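Siter Slim Case Gift Box, black
Sold by Dasari

In stock. Ships in 2 days from our Tandomero shop.

Two-part rigid box for slim items. Pens, small cases, a folded pair of readers if they're the narrow kind. Lid has a lavender-gray panel on top with a wide black border. Base is black outside, white insert inside. That's the whole product, no ribbon, no sleeve.

What you get
Lid
Base with white insert already in
Slim item shown is sold seperately

Good to know
Lid lifts all the way off, no hinge. Pull straight up, don't twist.
Insert has rounded corners and a shallow recess. Slim stuff only. If your item is chunky get the Cârstea deep box instead, same black, more room.
Dark boxes show fingerprints. Dry soft cloth. No sprays please, the border goes streaky.
Pen marks do not come off the panel. Use a tag.

Packing it
Lay the item flat in the recess first, then lid. Card goes under the lid, on top of the item, not under the insert (people lose them under there). Tissue is fine, one sheet. Two sheets and the lid rides up.

Lid feels tight the first few times. Normal. Press both short ends down together and it seats.

Ordering
Singles or packs of 5. Packs come nested in one carton, lids stacked on the side, so check the carton before you write us that lids are missing. Mixed colors in one pack, not at the moment. Purple panel is gone and we dont expect it back before July.

Need 3 packs or more? Email Najwa Daher first, she'll check the shelf and hold them for you.

Lid, base and slim item, side by side

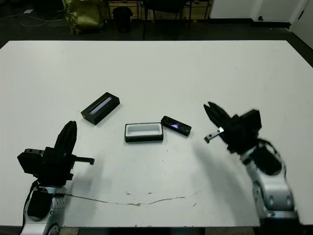
Returns
Unused boxes, 5 weeks from delivery. Keep the outer carton. Crushed corners on arrival, send a photo of the box and one of the carton, we replace, no need to mail the bad one back. Opened packs can come back if every lid and base is there.

Questions buyers sent in

Can I buy just the lid?
No, sorry. Lid and base are matched.

Does the insert come out?
Yes but it's snug. Lift from one short end. Goes back in the same way.

Can you print our name on the panel?
Not on this one. Ask Unathi Pillay about plain lids, there's a waiting list and it takes about 3 weeks once you're on it.

Gift wrap?
Only in the shop, at the counter.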